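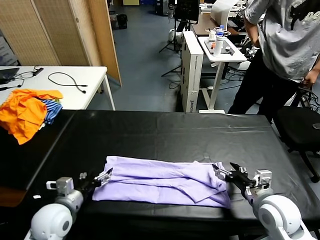 Una prenda de color lavanda sobre la mesa, entre dos brazos robóticos.

Bogdan Grecu lleva siete años gestionando las comunidades en línea de Stoica, una agencia pequeña que trabaja sobre todo para comercios y revistas locales. En enero su equipo dejó de publicar a diario en las redes de sus clientes y pasó buena parte del esfuerzo al boletín por correo. Hablamos con él por videollamada.

La decisión, cuenta, vino de una hoja de cálculo. «Teníamos 134 publicaciones programadas para un solo mes y un solo cliente. Miré cuántas habían llevado a alguien a la web y eran 2. Las demás tenían sus corazones y sus pulgares, pero el cliente vende zapatos».

El cliente era Toltness, una zapatería con tienda propia en internet. Grecu propuso reducir el calendario y pedir el correo electrónico a quienes compraban. «Al principio les pareció un paso atrás. El correo les sonaba a antiguo. Me preguntaron si también íbamos a mandar faxes».

Para los envíos usan Skuva, una herramienta que permite separar a los suscriptores según lo que abren. Grecu no la defiende con entusiasmo. «Es lenta y el editor de plantillas es malo. La mantenemos porque exporta las listas enteras, sin pedir permiso a soporte. Si mañana cierra, me llevo los contactos. Con los seguidores de una página no puedo hacer eso».

No todo salió bien. El primer boletín de la revista Stomirus, otro de sus clientes, acabó en la carpeta de correo no deseado de muchos lectores por un dominio mal configurado. «Fue culpa mía. Tardamos una semana en enterarnos, y fue un lector quien llamó a la redacción».

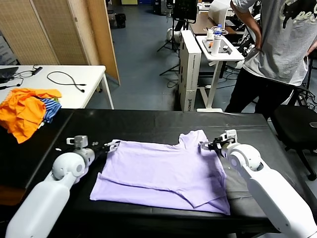

Núm. 40 · pág. 7

Le preguntamos si recomienda abandonar las redes. «No. Seguimos respondiendo mensajes y comentarios, y eso ocupa más horas que antes. Lo que dejamos de hacer fue rellenar huecos del calendario con frases para el lunes».

También ha cambiado lo que entrega a los clientes a final de mes. El informe antiguo abría con el alcance y el crecimiento de seguidores. El de ahora empieza por las altas y bajas del boletín, sigue con las visitas y deja las redes para la última página. «Hay quien va directo a esa página. Lo entiendo, son las cifras que se comentan en las comidas».

Para el próximo año quiere probar un boletín de pago con Stomirus. Todavía no hay precio. «La redacción quiere uno y el departamento comercial quiere otro. Yo espero a que me digan cuál pongo en el formulario».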